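Looking After a Flip-Up Guessing Game

The kind with two boards, a set of small picture cards, and a plastic flap in front of each card. They last for years if the flaps and cards are treated with a bit of care. Most of the ones that come to us at the Gornport toy shelf have the same few faults, and most can be put right at a kitchen table.

Cleaning the board

Take all the cards out first and put them in a bowl so they stay together. Wipe the plastic with a cloth wrung out in warm water and a drop of dish soap. Use a cotton swab for the slots and for the corners where the flap pins sit, because crumbs collect there and stop the flap from standing up. Do not soak the board. Water gets into the base and takes days to come out. Leave it standing open on a towel overnight before any cards go back in.

Skip bleach and skip the rough side of the sponge. Both dull the red plastic.

Flaps that fall down

Work the flap up and down a few times and look at the pins on both sides. If one has popped out of its hole, press the flap gently in the middle so it bows, and let the pin slide back. Do it with the plastic at room temperature. Cold flaps snap.

If the pins are in place but the flap still drops, the hole is worn. A thin smear of clear nail polish on the pin, left to dry fully, will usually tighten it. Biljana Dimitriou uses a single layer of clear tape around the pin and trims it with nail scissors. That holds too, but it is fiddly.

A flap that leans to one side has normally just been pushed in crooked. Straighten it before you start a game or it will catch on the one beside it.

Cards

Slide cards in from the top and keep them flat to the back. A bent card pushes on its flap. Press bent ones under a heavy book for 2 days. If the corners are peeling, use a dot of glue stick and wipe off the extra.

Animal sets with the names printed on the cards are handy for learning words in another language. Say the name out loud each time a flap moves. Younger children do better if you leave a few slots out of play and use only the animals they know.

Putting it away

Fold every flap the same way before the board goes in the box. Keep the cards in a small zip bag, with a spare bag for loose flaps. Store the box flat, with nothing heavy on top, and away from a radiator or a sunny window.
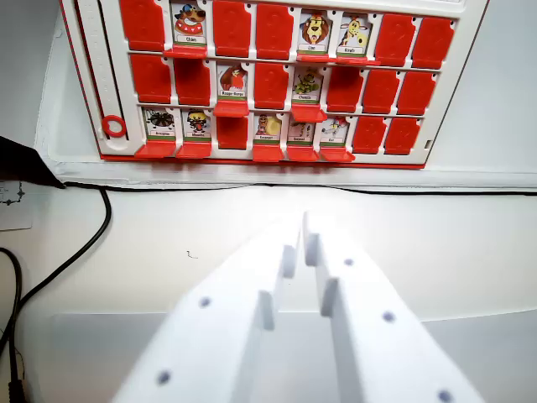
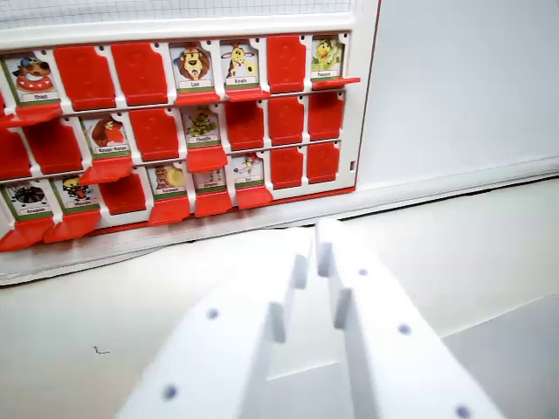 Animal board with French names, some flaps up and some folded down. Chien, Lion, Girafe and Rouge-Gorge are showing.

Contact: Dewanti Nair, Gornport | © Skerkusora Home Notes | Back to top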